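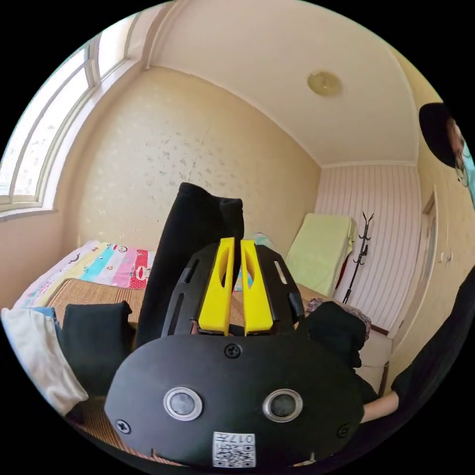
What is a hand-held gripper comparison?
It is a side-by-side trial in which people use two or more gripper tools by hand on the same chores, to learn which fingers and cameras suit a robot arm later on.

The best known of these among hobby builders is probably the Beltville trial, which began one January and set the Apaza finger against the older Ato. Cloth was chosen early – it folds, slumps and hides its own edges, and a finger that does fine on a box can make a sad mess of a sleeve.
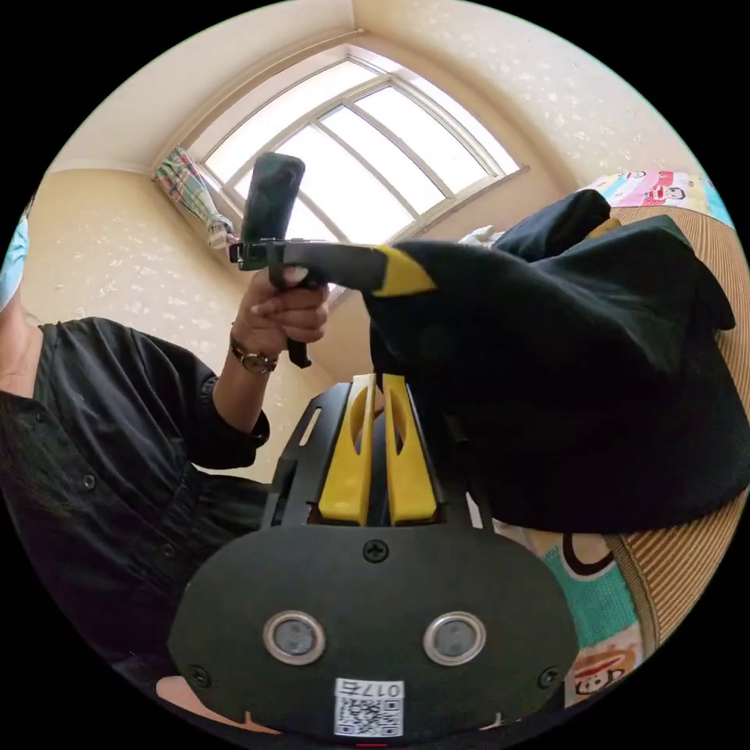 A hand-held gripper and a second hand-held device in use with black fabric.

Each finger design was given 600 attempts, later raised to 740, and the written notes fill more than 1,000 pages, kept at Skemholm for anyone patient enough to read them.

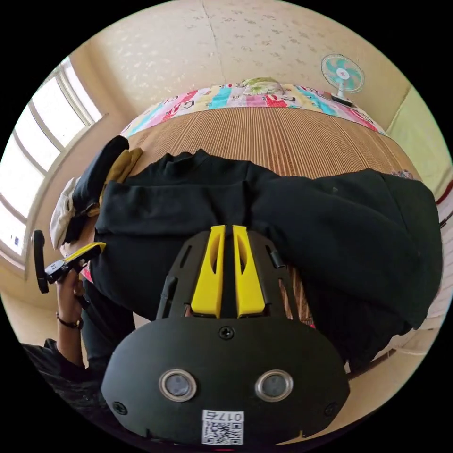
Lucía Peñalver felt that the trial leaned too hard on finger shape, and that a stiffer trigger spring would have changed the Ato scores a good deal. The second edition of the notes lists spring settings for both designs.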